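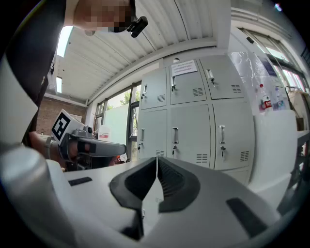 Come and tell us how you sleep - the Simard Sleep Diary needs you!

The Simard Sleep Diary is looking for 40 adults in and around Flallthorpe who would be willing to write down how they sleep, morning by morning, for 5 weeks starting in January. You don't have to be a bad sleeper. We would love to hear from people who drop off the moment the light goes out, people who are up at 3 a.m. eating cereal over the sink, and everybody in the middle who has never given it much thought.

What you would be doing is pretty simple. Each morning, before you get too far into your coffee, you fill in one page of a paper diary: when you went to bed, when you think you fell asleep, how often you woke up, and how you feel now. There is a bit of blank space at the bottom for anything else you want to mention (a barking dog, a late shift, a strange dream about your old school). We ask that you also wear a soft wristband for one stretch of 72 hours, which we will arrange with you ahead of time. You can shower with it on and it makes no noise at all.

There are two visits to our rooms at Skernholm, one at the beginning and one at the end. Both are relaxed and there is always a pot of tea going - herbal, naturally, if you come after lunch. If getting to us is hard, let us know when you write and we will do our best to set up a phone call instead.

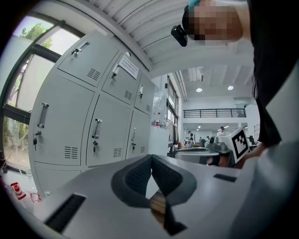 Can I take part if I work nights?

Night workers are very welcome, and you would simply fill in the diary whenever your own "morning" happens to be.

To join, you should be 24 or older, able to read and write comfortably in English, and planning to sleep mostly at home during the diary weeks. A weekend away is fine, just make a note of it. We can't take people who are being treated for a sleep disorder at the moment, or parents of a baby under six months, though we do hope you will write to us again next time around.

Everyone who finishes gets a $72 gift card and, if they would like one, a printed summary of their own diary. Your pages are kept under a number and your name stays in a separate locked file. You can stop whenever you like and you won't be asked why.

If this sounds like you, or like somebody you share a house with, please pick up a form at the Skernholm front desk any time before 5 p.m. Couples and roommates can both apply, but each person needs their own form.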